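**Zwischenbericht Greifer-AG, Stand März**

Die Schülergruppe hat mit dem Handgreifer bisher 201 Durchgänge aufgezeichnet, davon 26 unbrauchbar. Ob der Rest für den Wettbewerb in Cillton reicht, bezweifle ich.

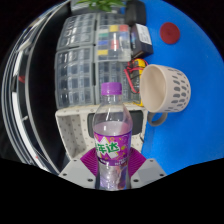 Die von Badero zugesagten Ersatzbacken fehlen weiterhin. Von den Mitteln sind noch 579 Euro übrig. Den Antrag auf einen zweiten Greifer würde ich zurückstellen, bis die Auswertung vorliegt. Termin dafür: Mai, sofern die Gruppe zusammenbleibt.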